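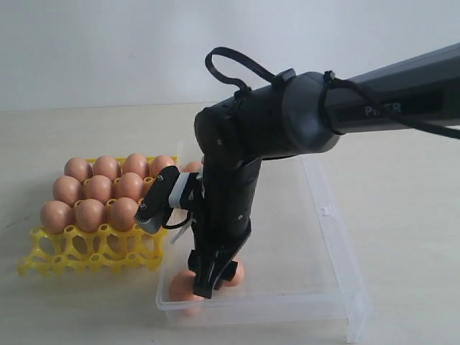
Brown eggs in a yellow tray, beside a clear container.

Komen: a table of household egg records

Version 3, released 17 September 2020
Maintained by Delali Antwi and Ah-rin Wang
Licence: free to reuse with credit

Summary

Komen is a tabular data set of eggs laid by small household flocks. Each row is one laying record: one flock, one calendar day, the number of eggs collected, their total weight in grams, and a few fields on feed and daylight. There are 1540 rows from 118 flocks. The records were kept on paper by the keepers and typed up afterwards. No pictures or sound are included in the release.

The table was put together to study how shell weight and lay rate change over the darker half of the year. It has since been used for teaching, mostly as a small, untidy table on which to practise joins and the handling of missing values.

Files

records.csv — one row per flock per day
flocks.csv — one row per flock, joined on flock_id
feed_codes.csv — lookup for the feed column
changes.txt — corrections made between versions

All files are UTF-8 with a header row. The separator is a comma. Decimal marks are full stops, including in records that were first written with commas.

Columns in records.csv

flock_id: short text, matches flocks.csv.
day: integer, counted from the first day on the keeper's sheet. Calendar dates are withheld.
eggs: integer, zero or more. Blank means no count was made.
weight_g: total weight of the day's eggs. Blank where the keeper had no scale.
cracked: integer, included in eggs.
feed: code, see feed_codes.csv.
light_h: hours of light in the coop, lamp and daylight together.
note: free text, lightly edited to remove names and addresses.

Weights

Weights are present in 1051 rows. Keepers used their own kitchen scales, most of which read to the nearest gram and a few to the nearest five. The scale_step column in flocks.csv gives the reading step where it is known. Eggs were to be weighed whole, dry and on the day of collection. Dirty eggs were to be wiped, not washed, before weighing.

Do not divide weight_g by eggs without first checking cracked. Some keepers left broken eggs off the scale but kept them in the count, and the sheets did not ask which had been done. Version 2 tried to correct for this with a fixed allowance per cracked egg. The allowance was dropped in version 3 and the raw figures restored. 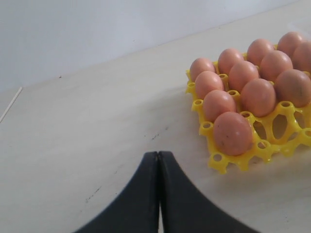 Lambert wrote to the list that the allowance should have stayed in as a second column, and that taking it out broke two scripts which relied on weight_adj. The script in question can be repaired by adding the column back from changes.txt, where the old values are kept in full. We do not plan to restore it in the main table.

Blank and zero

A blank in eggs and a zero in eggs are different things. Zero means the keeper looked and found none. Spreadsheet programs may turn one into the other on saving, so load the file directly if you can. After loading, 646 rows should have a value in light_h; if you see more, the blanks have probably been filled with zeros.

Known faults

Flocks with ducks as well as hens are marked mixed in flocks.csv. Their eggs were not counted apart, and the weights run high.

Feed codes 7 and 8 were swapped on one batch of sheets. We have corrected the rows we could trace — the rest carry the code 99. 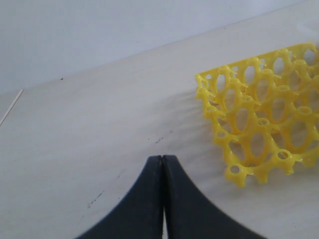 Rows with code 99 should be left out of any comparison between feeds, though they are sound for lay rate. The same goes for flocks whose keepers changed feed part way through without noting the day.

Most sheets begin in November, so the table says little about spring laying. Moult is recorded only in the note column and only when the keeper thought to mention it.

Loading

The table was checked with the Lisix reader, which needs no settings beyond the path. Other readers should be told to treat flock_id as text, or leading zeros will be lost and the join to flocks.csv will fail silently.

Corrections

Send corrections to either maintainer with the flock_id, the day and the value you believe to be right. Changes to single cells are batched and go out with the next version.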